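Testing the Seals: How One Lab Checks Whether a Jar Will Stay Shut
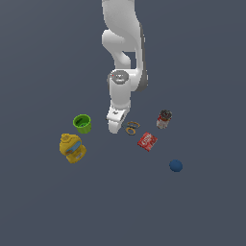
Wilson Arboleda has spent most of his career measuring how hard it is to open things. He runs the closures bench at Bretell, a packaging test house that takes in caps, lids, pumps and flip tops from companies that fill them with sauce, shampoo and cough syrup. His reports go to engineers and are seldom read by anyone else. We spoke in his office on May 3, 2019, between two test runs.

The basic measurement is removal torque, the twisting force needed to break a cap loose. Arboleda's group applies the cap to a known torque, stores the container under controlled conditions, and then measures how much force it takes to get the cap off again.

"The two numbers are never the same," he said. "You put a cap on at a certain torque and the plastic starts to relax. The liner takes a set. If you test after an hour you get one answer, and if you test after a day you get another one. A lot of customers send us a single number and want to know if it's good. I have to ask them when they measured it."

The lab's default is to wait a full day before the first reading. A second group of samples goes through temperature cycling, and a third is held back in case either result is disputed. Arboleda said disputes are common, usually between the company that molds the cap and the company that blows the bottle.

"Each side has a drawing, and each side is within its drawing," he said. "The thread on the cap is fine. The thread on the neck is fine. Put the largest cap on the smallest neck and it leaks. That's a tolerance stack, and neither party owns it unless someone wrote it into the contract."

One such case took up most of April. A condiment maker reported leaking jars from its filling line in Jandstead, all of them with a lined plastic cap supplied under the trade name Kelmendi. The customer shipped 1,307 jars to the lab. Arboleda's group measured the necks on all of them and ran removal torque on 500.

The average looked normal. The spread did not. A cluster of jars came loose at well under the lower limit, and when the results were sorted by mold cavity number, almost 80 percent of the weak jars traced back to 2 cavities.

"People like averages because you can put one in an email," Arboleda said. "I'd prefer they asked for the minimum and the standard deviation. A consumer doesn't buy the average jar."

The cause was a neck finish that had gone slightly oval. A round liner pressed against an oval rim seals well on the long axis and poorly on the short one. The cavities were pulled for rework, and the customer added an ovality check to its incoming inspection.

Opening force presents the opposite problem. A cap that holds well can be too tight for a person with arthritis or a weak grip, and Arboleda said the complaints he sees divide fairly evenly between leaks and lids that will not budge. The lab keeps a separate procedure for the second kind. It records peak torque along with the angle at which the peak occurs, on the grounds that a high force over a short turn is easier to manage than a moderate one that goes on for half a revolution.

Cap diameter matters as well. "The same torque on a small cap is much harder for the hand," he said. "You have less radius to work with. We see a design team shrink the cap to save resin and leave the torque spec alone. Then the calls come in."

Surface texture is harder to specify. Bretell measures ribbed and smooth caps dry, then again with a film of vegetable oil applied by a fixed method. Arboleda described the oil test as useful for ranking designs and poor for predicting absolute values, and said he writes that caution into every report.

Calibration takes up more of the week than outsiders expect. The torque testers are checked each morning against a reference arm and dead weights, and sent out once a year to a metrology shop in Herkanberg. A tester that fails its morning check is tagged and taken out of service, and any results recorded since the last good check are reviewed. This has happened 5 times since he took over the bench.

Asked what he would change about the way companies specify closures, he said he would start with the storage conditions. Most of the specifications he receives give a torque range and nothing else.

"Tell me the temperature, tell me the time, tell me if the jar was filled hot," he said. "Without those I can still run the test. I just can't tell you what it means."

His next run was a set of pump dispensers that had been losing prime in transit, and the first readings were due at two o'clock.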